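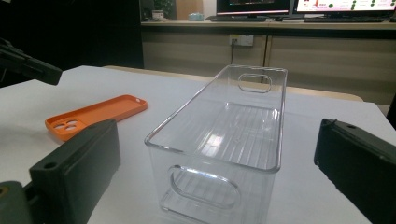
Mamta Tiwari

Progress report to Costow
Review of the Runach hand-held gripper kit (Hotton)
Apr 24, 2021

Status

The review is on schedule. Setup, calibration and the first recording block are finished. The durability block has started. The comparison with the Hwang kit has not, as the second Hwang unit is still on order. Spending is within the approved amount and no change to the budget is requested.

Scope of this period

Costow asked us to establish whether the Runach kit can be used by staff without a robotics background to record short manipulation tasks, and whether the recordings are good enough to train from without heavy cleanup. The work in this period covered the first question in full and the second in part.

The task set was kept small. Operators picked up a phone case from a table and placed it in a clear plastic container, or took it out and put it back on the table. The case was started face-down in one half of the trials and with its inside facing up in the other half. The container was moved and turned between trials. We chose a clear container on a white table because Hotton lists transparent objects as supported, and this is the claim most likely to matter to Costow's own packing work.

Recordings

The total for the period is 1,172 recordings. Of these, 384 were taken in the first week with the firmware as shipped, and the rest with the update Hotton released afterward. The two groups are stored separately and should not be merged for training. The update changed how the opening width is logged, and the old values cannot be converted exactly.

A batch of 100 recordings was checked by hand, start to finish. The check covered three points: whether the task was completed, whether the logged opening width agreed with the video, and whether the position track had gaps. Completion was not a problem. Width agreed with the video except in recordings started before the fingers had been fully opened once. The manual mentions this step, but only in the appendix on storage. We have added it to our own start-up sheet.

Position track gaps were more frequent than Hotton's documentation suggests. They occur mainly when the tool is brought low over the table and the camera sees mostly white surface. With the monitors and desk behind the table in view, tracking recovers quickly. With the tool pointed steeply down, it may not recover before the trial is over. Two changes helped: starting each trial from a raised position, and approaching at a shallower angle. A printed mat would probably remove the problem, but it would also change the background in every recording, and we would like Costow's view before using one. 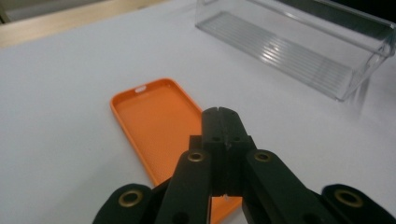

Orange phone case, inside facing up, with the clear ribbed container to the right.

Handling and fit

Operators needed one short session to learn the tool. The grip is comfortable for the first part of a shift and tiring after that. The weight sits forward of the hand – most operators compensated by resting a wrist on the table edge, which shows up in the data as a pause before the approach. We now ask for a break every 10 trials, and the pauses are less common.

The phone case is a fair test of the fingers. It is shallow, and picking it up from flat requires the fingers to close on the outer rim at table height. Closing too high pushes the case along the table. Closing too low drags the finger pads and the trigger feels stiff. New operators made the first error, experienced ones the second.

The container gave less trouble in handling than in the video. Its rim can be gripped, though the task did not call for it. In the recordings its edges are clear where they catch the light and hard to find elsewhere. Two reviewers marking the rim independently disagreed often enough that we do not consider the current labels final. Turning off one row of overhead lights made matters worse and was reversed.

Wear

The linkage joints are inspected at the close of each session. No play has been measured so far. One fastener on the second unit had to be retightened and has been marked with paint so that movement can be seen. Finger pads show light polishing and have not been replaced. Hotton quotes a pad life in closing cycles, and we have not yet reached it.

Support from the supplier

Hotton answered technical questions within two working days, apart from one on the width log that took longer. Spare pads arrived complete. The calibration target supplied with the first unit was warped and was exchanged without charge.

Open items

1. Decision from Costow on the printed mat.
2. Second round of rim labels on the container recordings.
3. Delivery of the second Hwang unit. The comparison needs two units per kit, and will run in May if delivery holds.
4. Written confirmation from Hotton that the width log format is now fixed.

Files, the start-up sheet and the inspection log are in the shared project folder under "Runach review". The next report will cover the durability block and the first comparison results.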